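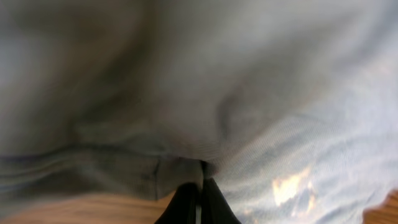 Blue-gray cloth in soft folds, the layers doubled over on themselves.

Household Encyclopedia > Laundry > Folding > T-shirt folding

We use cookies to remember your preferences. Accept | Manage settings

T-shirt folding is the reduction of a short-sleeved knit garment to a rectangle small enough to be stored. It follows washing and drying and precedes the garment being pulled from the bottom of the pile, at which point it is usually repeated.

Flattening

Most methods begin with a shirt spread face down, sleeves out. Few shirts start that way. A shirt taken from a heap has to be opened first, normally by finding the shoulder seams and letting the rest hang. Lightweight knits make this harder than it sounds: the cloth clings to itself, and a doubled hem feels much like a sleeve. The home economics writer Gertraud Mayrhofer gave flattening 48 pages of her folding manual and the fold itself three, a proportion her reviewers found excessive until they tried it.

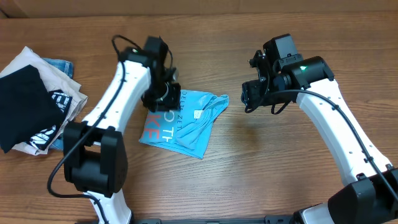 A light blue printed T-shirt on a wooden table, lying crumpled.

Methods

The square fold brings each side to the middle and the hem up to the collar. The Sepúlveda fold, named for the shop where it was taught, adds a second turn so that the shirt stands on edge in a drawer. The pinch fold, done by gripping two points along one side and crossing the hands, takes a few seconds and is mostly performed for guests.

Printed shirts

Shirts with lettering raise the question of whether the print should show. Theresia Imhof held that a folded shirt ought to be identifiable without being opened. Shota Tamura preferred the print inside, to spare it from rubbing, and labeled his drawers. Club and event shirts, which tend to outnumber the occasions for wearing them, are often left out of the dispute and kept in a box.

Surfaces

A table is generally preferred to a bed — the bed is softer, and it is also where folded laundry goes to be sat on. Bare wood lets the cloth slide, which helps with smoothing and hinders everything else.

See also: Fitted sheet; Sock pairing; Ironing (decline of)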